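Betden Help Desk
Ticket 449: Labels creeping down the roll on Metalach printer
Status: Closed
Opened by: Ingeborg Hinrichs, Eichhorn Games
Handled by: Birgit Buschmann

Ingeborg Hinrichs wrote:

Good morning, and I hope this finds the right person. I run a small games shop and we print our price labels from Gromska on a Metalach desktop printer, the grey one with the lid that lifts from the front. It behaved beautifully all summer. Then in November I started a new roll and the printing began to wander. The first label is perfect. The second is a hair too low, the third a bit lower again, and by the end of a batch the barcode is sitting across the gap and the price has gone over to the next label altogether.

I have turned it off and on, of course, and I have taken the roll out and put it back, and I gave the roller a wipe with one of the cloths that came in the box. My nephew told me to reinstall the driver, which took most of an evening and changed nothing at all except that the printer now has a different name on my screen. It does the same thing whichever product I choose, though I have mostly been testing with a single one from the loose dice section.
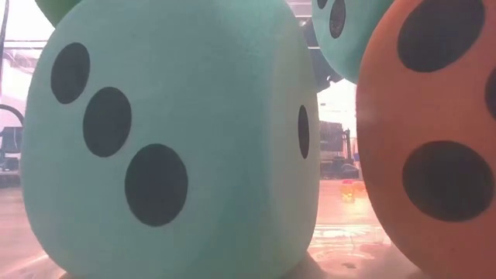
Stock code 423: teal die, dark grey pips.

I should add that the text itself is nice and crisp. It's only in the wrong place. I have a lot of new stock waiting to be priced, so any help would be very welcome. I'm in the shop until half past five and I don't mind being rung up.

Birgit Buschmann wrote:

Hello Ingeborg, and thank you for such a clear account, it saves a great deal of to and fro. You can leave the driver alone now, it sounds perfectly healthy. When the first label is right and each one after it slips by the same small amount, the computer and the printer usually disagree about how long a label is.

Could you try a few things for me, in this order?

1. Print a batch with no design on it, using Tools, then Test Feed. Watch where the paper stops against the tear bar.
2. In Gromska, open Settings, then Labels, and tell me the height it shows.
3. Find the height on the end of the cardboard box the roll came in. If it isn't printed there, a ruler will do nicely. Measure the label only and leave out the gap.

There's no need to change any settings yet. I'd like to see what you have first.

Ingeborg Hinrichs wrote:

Right, I've done all that between customers, with a cup of tea going cold beside me.

The test feed stops in the same place every time, bang on the tear bar, so that seems good? Gromska says the height is 30 mm. The box has a sticker over the place where the size should be, so I used a ruler and got 30 mm as well. I was rather hoping they would be different! I then printed another batch from the dice section in case it had cured itself out of politeness, and it hadn't. 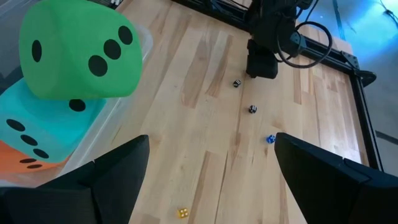 One more thing, and it may be nothing. When I opened the printer window on the computer to look at something else, there was a second page of settings I'd never seen before, with a label height of its own. It said 19 mm. I didn't touch it. Could that be from the little jewellery-style labels I tried in the spring and gave up on?

Birgit Buschmann wrote:

Well spotted, and I think that is very likely our culprit. Gromska keeps its own label size and so does the printer driver, and the driver will sometimes bring back an old size when it's put in afresh. I can't swear that was the cause before the reinstall, but it certainly wants putting right either way.

Please do the following:

Close Gromska completely, including the small icon by the clock.
Open the printer's Preferences and go to the Stock page.
Set the height to 30 mm and the type to Labels with gaps. I suspect it may say Continuous at the moment.
Press Apply, then OK.
With the printer on, hold the feed button until the light blinks twice, and let go. It will run out a few blank labels while it measures the gap.
Open Gromska again and print a short batch.

If it still drifts, send me the settings page as it stands and we'll go on from there.

Ingeborg Hinrichs wrote:

It did say Continuous! I've changed both and done the business with the button (it took me three goes, I kept letting go too soon). I printed a short batch and then, feeling brave, a long one, and the last label matches the first. I've laid them side by side on the counter and they are all straight. Thank you ever so much. I've written the steps on a card and taped it inside the lid.

Is there any way to stop the driver picking the old size again?

Birgit Buschmann wrote:

Lovely news! Yes, on the Stock page there's a list of saved sizes at the bottom. Click the 19 mm one and choose Remove. If you ever go back to the small labels you can add it again in a minute or so. I'll close the ticket now, but replying to this message will open it up again.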